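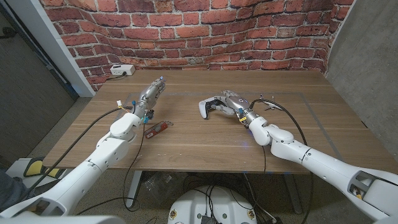
The wooden table, Saturday.

May, Saturday, started at 7:40 a.m.

OK, so the glaze saga continues. I got in before anybody else to unload the Ikum kiln, which had finally come down far enough to crack the lid, and I'm writing this while the tiles are still laid out so I don't start remembering them as better than they are.

Recap for Roxana, who missed Thursday: this is the ash glaze, batch 18, on the Huanca red clay. Same recipe as 17 except I swapped some of the whiting for washed ash and ran it through the 60 mesh sieve twice. Ataberk mixed it, I dipped. Three seconds per tile, one dip on the left half, two on the right. Cone 6 with a slow cool down to 1,619 F, then I let it fall on its own.

Results, top shelf: really nice! The single dip came out a soft brown with a bit of green where it pooled in the texture lines, and the double dip went almost olive. No pinholes on the flat tiles. A few on the upright ones, all near the top, so I think I'm still leaving too much dust on them after bisque. Wipe the tiles, me. Wipe them with a damp sponge and then wait. I've written this in the book before and I will probably write it again.

Bottom shelf: not so nice. Two tiles ran onto the shelf and took a chip of kiln wash with them, and everything down there is glossier and darker than upstairs. The cone pack on the bottom was flat out on its belly and the top one was bent just right, so there's our answer, the bottom is running hot. Heriberto said as much weeks ago and I told him it was the thermocouple. Sorry, Heriberto. (It may ALSO be the thermocouple.)

Crawling: one tile, back corner, looks like a thumbprint. Mine, going by the size.

Gladys came by around ten with coffee and looked through everything. She likes the single dip and thinks the olive is "a bit swampy," and I sort of love it for that reason. She wants to see it over the white slip before we put it on any actual cups. Fair. She also asked whether the ash is the same ash as last time, and I had to admit the bucket just says ASH. Maritza thinks it's the fruitwood from her brother's place, second bucket, but she wasn't sure. So please, everybody, label with the source and the date washed. Ash from a different tree is a different glaze and we'll chase our tails all summer.

Weighed out batch 19 before lunch, 1,000 grams dry, so it's easy to scale. Only change is a little more clay to stiffen it up. I used the Prollura scale and not the old one, the old one drifts when the fan is on. It's slaking now in the bucket with the blue lid. Don't stir it till Monday's crew is in, and don't add water! It looks thick but it loosens up overnight.

Still to do:
Grind the two bad spots on the bottom shelf and re-wash it.
Cone packs on all three shelves next firing, not just two.
Ask Esiron if the replacement thermocouple has shipped.
Dip four tiles over white slip for Gladys, single coat only.
Find out whose mug is on the damp shelf with no name on it. It has a lovely handle and it's been bone dry for a while now.

Tiles from 18 are in the flat tray by the sink, numbered on the back in iron oxide. Left the two runny ones in there too.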